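Cirnov Hose and Cable Kit for Small Robot Arms
Sold by Brerkwood Automation Supply
Item: Cirnov 22
Availability: In stock, normally ships in 2 business days

If you have ever set up a robot arm to pick things out of a deep bin, you know that teaching it the moves can be the easy part of the day. Then you add the air line, the gripper signal cable, maybe a second cable for whatever you bolted on last week, and all of it has to follow the arm down past the rim and back up again without snagging. The Cirnov kit is what we put together for that job, and it has been one of our friendliest sellers ever since - by which I mean that people write to us about it, often at length, and we enjoy the letters very much.

The kit is meant for small and mid-size jointed arms that carry their cables on the outside. It works for benches, teaching labs, test cells and short production runs. You do not need to drill anything or take a cover off the arm, and everything comes away again with a hex key and a bit of patience (the straps do grip well, so start at one end and peel).

What comes in the box

12 soft straps with hook-and-loop closure, in two widths
4 bolt-on brackets with rounded edges, for holding up the top of a loop
Flexible air hose, one coil
Woven sleeve, one roll, cut to length with ordinary scissors
Hose fittings, push-in type, straight and elbow
Hex key
Fitting guide, printed, with drawings

The hose is a separate color from the sleeve and straps, and we are rather stubborn about that. When you have a fat bundle of cables going past the wrist and something starts hissing, you want to find the air line by eye and follow it with a finger. Customers have asked for everything in black because it looks tidier on a trade show stand. We do sell an all-black sleeve on its own, and you are welcome to it, but the hose stays as it is.

How long should the loop be?

We get this one more than any other, so let me take it slowly. Drive the arm by hand to the lowest pick you expect to make, in the corner of the bin that gives it the most awkward reach. Now turn the wrist as far as your program will ever turn it, first one way and then the other. The bundle should still have a gentle curve left in it at both ends of that turn. If it pulls straight, let out more and try again. If it droops so far that it drags over the things you are picking, take some back and move the bracket up a little.
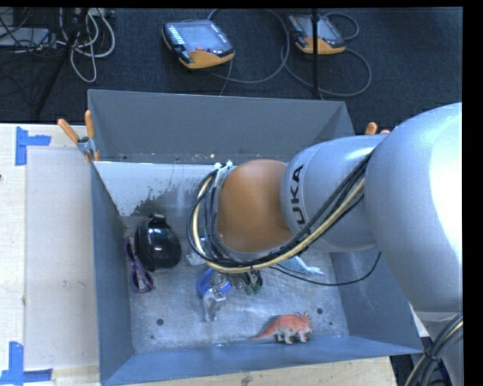 Do this with the bin clamped or fixed down, please. A bin that slides a little during setup will give you a loop length that was right for somewhere else, and you will be back with the straps in your hand before lunch. Plain spring clamps over the rim are fine for light work. For anything heavier, bolt it.

It also pays to try the awkward things early. Boxes and blocks are kind to cables, but odd shapes are another matter: toys with horns and tails, rounded shells, soft crumpled things that come up with a corner trailing. Put a mix of those in while you are still adjusting, and watch the bundle more than you watch the gripper.

A word from the fitting bench

Trygve Kvam wrote our fitting guide and still answers most of the mail about it. His advice is to leave the last strap before the gripper loose for the first 100 picks, let the cables settle where they want to lie, and tighten it after that. He also likes to leave one thin cable out of the main bundle if it goes to a sensor that gets swapped often. We were doubtful, and we have since come around to it. It saves opening up the whole sleeve for one small plug.

Which version do I need?

The standard Cirnov suits most benchtop arms. If your arm is longer, or if your bin stands on the floor and the arm reaches down from a table, look at the Vivinia version, which has the same parts with a longer hose and a longer roll of sleeve. The Zavala bracket set can be added to either one and gives you a taller stand-off for grippers with a wide body. Roughly half of our orders go out with a Zavala set in the same carton, so we keep them on the shelf next to each other.

Neither version is meant for welding, for washdown areas, or anywhere with hot chips flying about. The sleeve is a cloth product and will behave like one.

Care and spare parts

Wipe the sleeve down with a damp cloth. Check the straps for lint now and then, particularly if you pick textiles or plush toys, as the hooks fill up and lose their bite. Straps, fittings and brackets are all sold singly. In June we changed the brackets to a slightly thicker foot, and the new ones fit the old screws, so you can mix them freely.

Returns

Unused kits can come back within 12 weeks. If you have already cut the sleeve, write to us anyway and we will usually work something out, especially if you only need to trade up to the longer one.

Questions before ordering

Send us the make and reach of your arm, the depth of your bin, and how many lines you need to carry to the gripper. A phone picture of your setup is a great help, and please don't clean up first. Trygve would much prefer to see it the way it is when you're working.

Page updated Dec 17, 2020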